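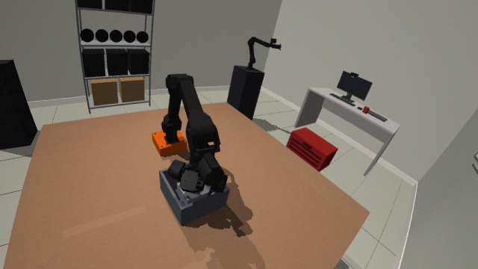 Household water supplies in the Grusholm valley will be tested for hardness and manganese twice a year from July, under a revised sampling plan published by the district water office. The plan replaces an arrangement in which each property was sampled once every two years, usually in late winter when the water table is at its highest.

The change covers properties that draw from private boreholes or from the shared supply at Junum. According to the office, 400 households are affected. Homes on the mains are sampled separately and will see no difference.

Manganese occurs naturally in the gravel beds beneath the valley. At low levels it has little effect beyond a brown or black deposit in cisterns and kettles. Levels tend to rise after long dry periods, when boreholes draw from deeper and less oxygenated water, and the old timetable was poorly placed to record this. Under the new plan one sample will be taken in spring and one between July and the end of September.

Marjorie Pilkington, who drew up the plan, said the late-winter figures had been accurate but incomplete. "We had a long run of results and they nearly all described the same six weeks of the year," she said. "A householder with black water in August was being sent a certificate from February."

Samples will be drawn from the kitchen cold tap after the water has run for two minutes. A second bottle will be filled at the borehole head where there is safe access. Householders with a softener or filter are asked to leave it in normal use and to tell the sampler which type is fitted -- the bypass valve should not be opened beforehand, as this can disturb sediment in the pipe.

Results will be posted within 7 working days. The present wait is closer to a month. Analysis moves to the laboratory at Grela, which already handles the valley's bathing water samples and has capacity for roughly 4,000 tests a year.

There is no charge for the two routine visits. A repeat test requested by the householder will be charged at cost, except where the first result is above the limit, in which case the repeat is free and will be carried out at the next available visit.

Some residents at Junum have asked for the shared supply to be sampled monthly. The office has not agreed to this, but will fit a continuous conductivity meter at the pumping station. Conductivity does not measure manganese directly. It does show when the source water has changed, and a sustained shift of more than 300 microsiemens per centimetre will trigger an extra sample.

Genivaldo Andrade, who maintains the Junum pumps, said the older of the two had been drawing air during dry spells and would be lowered before the meter is installed. The supply will be off for one morning while the work is done, and a notice giving the hours will be delivered to each property in advance.

Appointment letters go out in map order, beginning at the upper end of the valley. Tenants should pass the letter to their landlord if they do not have access to the borehole cover.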